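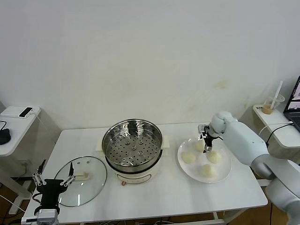
Right gripper on the bun at the back of the plate; lid lying flat by the left gripper.

Ticket: Wamimeck two-arm kit, grip too tight on soft items, plus lag in one wrist view
Opened by: Despina Moldovan, Holroyd
Handled by: Nostia support desk
Product: Wamimeck two-arm kit, trial unit, with Vanier control software
Status: Resolved, one item left open

First message, Despina Moldovan

Hello all, and thank you again for the quick help with the power supply last month, it has behaved beautifully ever since. I'm sorry to be back so soon, and sorry in advance for the length of this, but I'd sooner give you too much than make you ask for it.

We have the Wamimeck kit on trial through the end of June and I'm the one who has to write up whether Holroyd should buy it. Our test job is steamed buns. The arms take the lid off an electric steamer, lay it down, move the buns one at a time from the steaming tray to a plate, and then put the lid back on. It is a lovely job for a trial, I think, because a bun forgives you nothing. A plastic block will let you squeeze it as hard as you like and look exactly the same afterward, and a bun keeps the dent all afternoon for everyone to see.

Two things are bothering us.

First, the right gripper closes too far. The bun comes up fine and gets where it's going, but the fingers pinch in at the top and a good many of ours have ended up with a waist. I have the grip setting in Vanier at 3, which the setup guide gives for "soft goods." Going down to 2 makes it worse in a different way, as the bun slides out on the way over and we've had a couple land on the floor.

Second, the view from one of the wrist cameras falls behind the others. It doesn't freeze, it just trails, so that I see the fingers open on the laptop a little after I've seen them open with my own eyes. It comes and goes. When it's bad, the arm seems to hunt around before it closes.

I haven't changed anything since setup except the height of the table. The arms start up happily, the home position is right every time, and there are no warnings that I can find in the list. I'm here most of the day and very glad to try things.

Warmly,
Despina

Reply, Nostia support desk

Hi Despina, lovely to hear from you, and please don't apologize for the length. Half the tickets we get say "gripper broken" and nothing more, so yours is a treat.

We'd like to treat these as two separate problems until we know better, although we do have a suspicion they might be holding hands. When a wrist view is late, Vanier can keep closing the fingers on old information, and the result looks just like a grip setting that's too strong. So let's start with the camera and come back to the buns.

Could you please:

1. Close Vanier fully and unplug both wrist camera cables at the laptop end. Count to ten, plug them back in, left one first.
2. Open Vanier and go to Cameras, then Delay. Write down what it shows for each view with the arms at rest.
3. Start the bun job and look at the same page again while the arms are moving.
4. Let us know whether the late view is always the same wrist, or whether it swaps.

Leave the grip setting at 3 for now, please, even if it costs you a bun or two.

Second message, Despina Moldovan

Done, all four, and I've learned something already, so thank you.

At rest all the views look fine, with nothing on the Delay page in yellow. Once the arms are going it's the right wrist that drifts, every time, and never the left. The worst I saw was a little flash of 3000 in the delay column, which I take to be milliseconds and which seems like an awfully long time to a bun. It dropped back again before I could get my phone out to take a picture of it. The head camera stays steady throughout.

I should say that we keep the laptop on its own small table at the side, with the mouse, so that nothing gets knocked when the arms swing around. The camera leads reach, but the right one has been sharing an adapter with the mouse, which was my doing during setup. Would that matter? I was rather proud of how tidy it made everything.

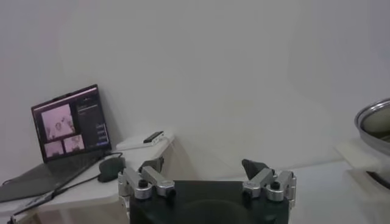

Wrist view with the gripper open, laptop and mouse beyond it.

I ran the job again straight after the replug and the first few buns were better, I'd almost call them handsome, and then it went back to its old ways.

Reply, Nostia support desk

Yes, we think the adapter matters! Sharing is fine for a mouse and a keyboard, and it's often fine for a camera when nothing much is moving. Once the arms get going, the picture changes a great deal from one moment to the next and there is far more to send down the wire. Please give the right wrist camera its own port on the laptop and let the mouse have the adapter all to itself.

Then a small change to the job. In Vanier, open your bun job and find step 7, "Close on item." You'll see a box called "Wait for fresh view." On trial kits it ships turned off, and we'd like it on for both arms. It makes the arm pause until it has an up-to-date picture before the fingers start to close. You may notice the whole job taking a touch longer.

One more question while you're in there. Which arm does the picking from the tray, and which one does the placing? You mention the right gripper for the pinching, but a tray is a tricky place to pick from and we want to be sure we're tuning the right hand.

Third message, Despina Moldovan

Good question, and I should have said. We've tried it both ways. With the steamer to the left of the plate, the left arm can get down into the tray nicely while the right one stays over by the plate, ready. The right can reach across as well, but it has to come over at more of an angle. For the runs I complained about, the right arm was doing the buns and the left was only looking after the lid. For today's runs I've let the left do the picking, so you can compare. 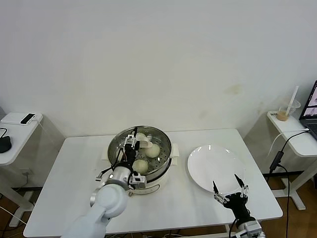

Left gripper down in the steamer with three buns on the tray, right gripper open at the edge of the plate.

The right wrist camera now has a port of its own. "Wait for fresh view" is on for both arms. I've watched the Delay page through a whole morning of this and the right view has stayed in step with the left, apart from one small wobble when I first started the job, which cleared up without me touching it.

And the buns! Very much better. With the left arm on the tray and the grip at 3, I got plates I'd have been happy to put in front of my mother-in-law, who has opinions about buns. With the right arm there is still a slight pinch at the top. It's a smaller one than before, and I'm not sure anyone would see it who wasn't looking, but after the weeks I've had I'm always looking.

I've also checked that the fingertips on both sides are seated all the way and that the screws on the linkages are snug. I didn't tighten anything, only felt them with the little key that came in the box.

Reply, Nostia support desk

That's a very encouraging morning, and thank you for not tightening anything, we appreciate that more than you know.

The leftover pinch sounds to us like the open and closed points on the right gripper being very slightly off. When the table height was changed, was the finger calibration run again afterward? It isn't strictly tied to the table, but the setup guide puts the two together and it's easy to skip one with the other. If the right gripper believes it starts from a wider opening than it really does, it will travel that bit too far on the way in.

Please run Finger Calibration from the Arms page, right side first and then left. Have the arms well up and clear of the steamer and the plate, open the fingers all the way, and check in the wrist view that there's nothing between the fingertips before you press Start. It's fine if the other arm passes through the edge of the view while it gets to its place. Calibration only uses the gripper's own readings and doesn't look at the picture. 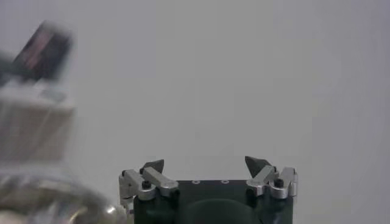
Fourth message, Despina Moldovan

No, I hadn't run it again. I remember reading that page with a screwdriver in one hand and thinking I would come back to it.

Both sides are calibrated now. The left came back with hardly any change and the right came back with a correction, which Vanier asked me to accept, and I did. After that I ran the job with the right arm on the tray for the rest of the afternoon, grip still at 3, and the pinch is gone as far as I can tell. I had a colleague sort the plates into left-arm buns and right-arm buns without telling her which was which, and she gave up and ate one.

I'll be putting all of this into my write-up, including how patient you've been. Two small requests, if there's someone to pass them to. Could the setup guide say in plain words that a wrist camera wants its own port? And could "Wait for fresh view" be turned on from the start? I can't picture anyone on a trial being sorry to have it.

One thing I'd like left open, please. Now and then the lid goes down a little off center on the steamer when the left arm puts it back. It does settle with a nudge. I haven't changed anything there and will keep a list of when it happens.

Reply, Nostia support desk

Consider both passed along, Despina. The note about the port is going into the next guide, and the Vanier team is looking at the default setting for trial kits.

We'll mark the grip and the camera delay as resolved and keep the lid under this same ticket so you don't have to explain the setup all over again. When you've got your list, please send it along with the job file, and tell us whether the lid started out flat on the table or leaning on anything.

Changes made on this unit
Right wrist camera moved from shared adapter to its own laptop port.
"Wait for fresh view" turned on at step 7, both arms.
Finger calibration run again, both sides; correction accepted on the right.
Grip setting unchanged at 3.

Open item
Lid sometimes placed off center by left arm. Waiting on customer's list and job file.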